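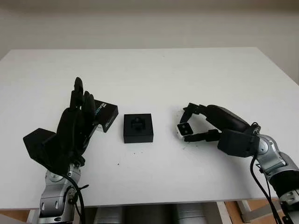
Open day talk, Nundville site. Speaker notes, second version

Start on time even if people are still coming in from the yard. The 2 p.m. group gets the same talk as the morning one.

Opening
Say who I am and that I work on the handling team at Motix. Heidrun Auer runs the demonstration, I do the talking. Questions at any point, but keep them short until the arms have stopped.
Exits are behind the seats. Stay on the public side of the yellow line. Phones are fine, flash off please.

What we do at this site
Small parts handling: picking up, turning over, placing, inserting. Most of our customers pack or assemble things that fit in one hand. Gauthier was the first, and their line still gives us most of our test parts.
Last October we had 315 visitors. A lot of them asked why there were two arms. Answer it before they ask.

Two arms, two hands
Left side: black hand with several fingers. Good for holding a small box at an angle. Point out the fingers and thumb on the box.
Right side: gripper with hooked fingers. Simpler to set up. Point to the pad at the tip of the lower finger.
Between them is the black block with the plus-shaped recess in the top. Ask the group what shape of part they would expect to go in there. Wait for an answer.
Mention that a person lines up a part like that by feel and hardly thinks about it. For us it is most of the work.

Numbers (only if asked)
426 runs logged on this table in the spring. 932 in the summer, after Leonie Janssen rewrote the approach motion. Don't quote a success rate. The two sets used different parts and can't be compared.

Demonstration
Hand over to Heidrun. She calls "moving" before each motion. Stop talking when she does.
If the arms pause, let them pause. Heidrun decides whether to restart. Fill in with the Lovus story: the customer who sent us 2205 sample parts in one crate, unsorted, with no drawing.
No one touches the table, including me.

Likely questions
Does it learn? Some motions are taught by a person guiding the arms, some are programmed. Both get checked before a visit.
What does it cost? Send them to the front desk.
Will it replace people? Say what Gauthier did: the packers moved to inspection and changeovers. Don't speak for other customers.
Can children try it? There is a small hand-guided arm in the next room, ages eight and up.

Close
Thank Heidrun and Leonie. Next group meets at the coffee stand. Leave the last slide up with the contact address.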